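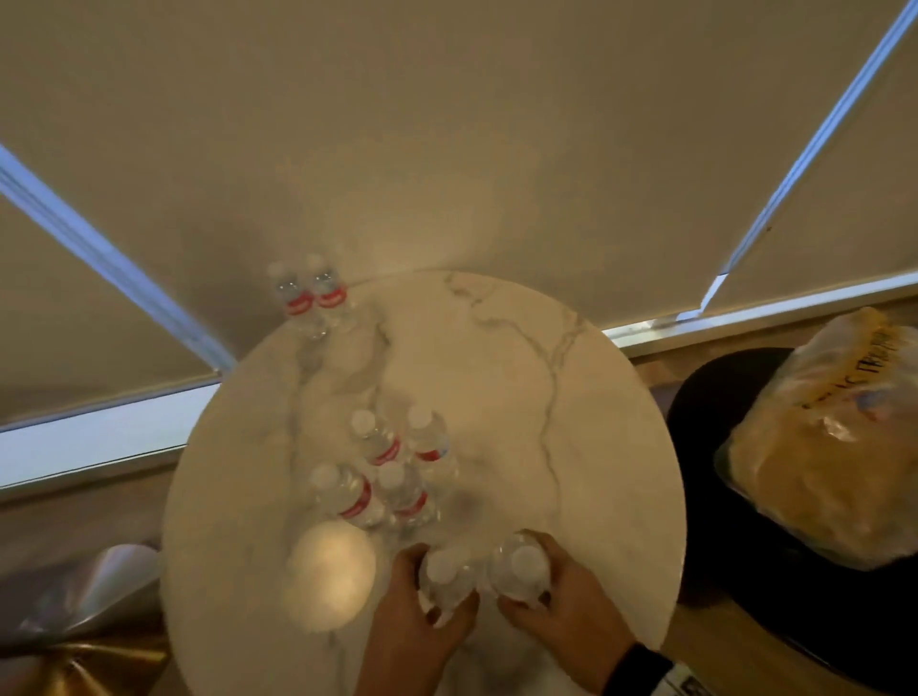
Skála trial at Durimby – progress report for May

We're 10 sessions into the planned 16 and I'm really pleased with how the Jedetti kit is shaping up! The bottle task has been the best test so far. Small clear bottles on a marble top are hard going for any vision system, and the first software build kept losing the edges. The update from Clatusbridge fixed most of that, and the red label bands give it something solid to lock on to (bottles with the label turned away are still the weak spot).

Dalibor Dvořáček has rewritten the two-handed grasp routine and it's a treat to work with – setup used to eat half the morning and now we're running before 10.

Spending is on budget. We'd like to put the unspent travel money toward 2 spare wrist mounts, as the current ones are showing wear. Next up is sorting by colour, then the lidded jars.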